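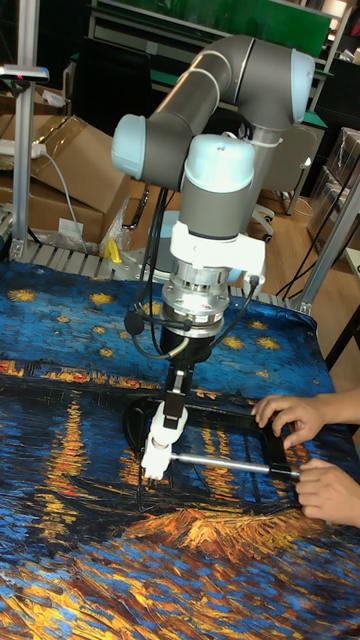 Figure 5-1. Robot arm with gripper, cloth-covered table.

5. Setting Up the Fixed Asset Register

This section covers the first-time setup of the fixed asset register in Nindo. Complete Section 3 (Chart of Accounts) and Section 4 (Opening Balances) before you begin. You need Administrator or Controller rights. Users with Clerk rights can view the register but cannot open the Setup tab.

5.1 Before you start

Have the following at hand:

- The asset list from your previous system or spreadsheet
- The closing trial balance for the last completed year
- Your written capitalization policy
- The depreciation methods used for book and for tax, if they differ

CAUTION: Once the first depreciation run is posted, the register start month is locked. It can be reopened only by restoring a backup made before the run. Make a backup now (File > Backup > Full).

5.2 Register settings

1. Open Assets > Setup > General.
2. In Register Start Month, select the first month for which Nindo will calculate depreciation. If your fiscal year starts in August, select August.
3. In Capitalization Threshold, enter the dollar amount from your policy. Do not type the currency sign. A threshold of $3,000 is entered as 3000.
4. In Below Threshold, select Expense or Ask. With Ask selected, the clerk is prompted each time a bill line coded to an asset account falls under the threshold.
5. Select Save.

Note: The threshold is tested per bill line. Five chairs on one line are tested at the line total. Five chairs on five lines are tested one at a time. If your policy sets the threshold per item, check Test by Unit Price before you save.

5.3 Asset classes

Each asset belongs to one class. The class supplies the default life, method and posting accounts.

1. Open Assets > Setup > Classes and select New.
2. Enter a class code of up to eight characters. Codes cannot be changed after an asset has been assigned.
3. Select the three posting accounts: Cost, Accumulated Depreciation, Depreciation Expense.
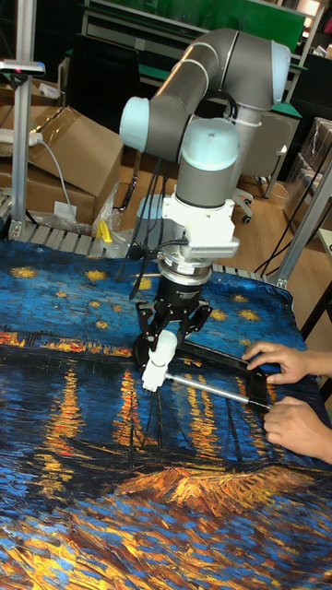
4. Select the book method and enter the life in months. Lives entered in years are not accepted.
5. If tax depreciation differs, select the Tax Book tab and repeat step 4 there. Leave the tab blank to copy the book values.
6. Select Save. Repeat for each class.

Two classes can share an expense account. They should not share an accumulated depreciation account. Nindo will allow it after a warning, but the reconciliation report in 5.6 then shows one combined balance and a difference cannot be traced to its class.

Note: Land is set up as a class with the method None. Do not enter a life of zero.

5.4 Importing existing assets

Assets can be keyed one at a time or imported from a CSV file. Import is the better choice for anything longer than a page.

1. Select Assets > Import > Download Template.
2. Fill in one row per asset. The columns Asset ID, Description, Class, In-Service Date and Cost are required.
3. Enter accumulated depreciation to the end of the month before the register start month, as a positive number.
4. Select Assets > Import > Validate. No data is written at this stage.
5. Correct any rows listed in the error report and validate again.
6. Select Commit.

Error 61 means that the accumulated depreciation on a row is greater than the cost less salvage value. The usual cause is a partial disposal that was taken off cost in the old system but left in the depreciation column.

Files exported from Cesberg carry the salvage value as a percentage. Convert it to an amount first. Files exported from Annan need no conversion, but the description column is cut at 40 characters and should be checked by hand.
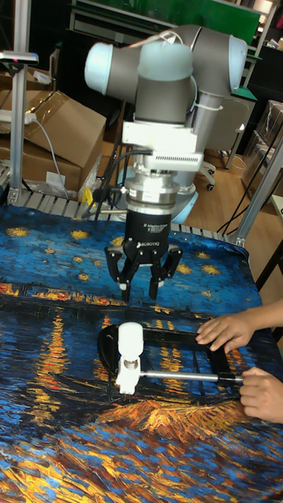 Reading time for the rest of this section: 2 min

5.5 Component assets

Use components when parts of one asset have different lives, or when a part is likely to be replaced before the whole. The parent record holds the description and location. Cost and depreciation are held on the components only.

1. Open the parent asset and select Convert to Parent.
2. Select Add Component. Enter the description, cost, class and in-service date.
3. Repeat until the Unallocated Cost field reads 0.00.
4. Select Save.

CAUTION: Do not convert an asset that has already been depreciated in Nindo. Dispose of it and re-enter it, as described in Section 7.

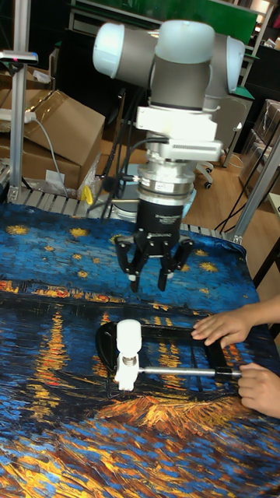

How far to split an asset is a matter of policy, and Nindo sets no minimum. The test most firms apply is whether the part was priced separately on the bill and can be swapped without scrapping the rest. A robot arm with a gripper at its lower end and a sensor stack mounted above the gripper could be carried as one parent with three components, if each has its own price. Cables and adapter blocks are normally left in the cost of the arm. Record the choice in the Notes field of the parent so that it is applied the same way to the next purchase.

5.6 Reconciling to the ledger

1. Run Assets > Reports > Register to Ledger for the month before the start month.
2. Compare the two totals for each class.
3. Clear every difference before running depreciation.

A difference in accumulated depreciation only, such as $2,631 on an otherwise matching class, generally means that a year-end entry was posted to the ledger and never carried to the asset list. Find the entry, spread it over the assets it belongs to, and import the corrected rows with Overwrite checked. Do not use the Force Balance button for this purpose — it posts to the suspense account and leaves the register unchanged.

Assets held at a second entity, for example a Vernmont branch with its own set of books, are reconciled separately. Switch entities from the company menu and repeat steps 1 to 3.

5.7 First depreciation run

1. Select Assets > Depreciation > Preview.
2. Check the monthly charge by class against your own schedule.
3. Select Post.

The journal is numbered with the prefix FA and appears in the general ledger at once. It can be reversed until the month is closed. Reversing the journal does not unlock the register start month.

Section 5 maintained by Elikem Ayaaba, Documentation. Continue to Section 6, Additions and Transfers.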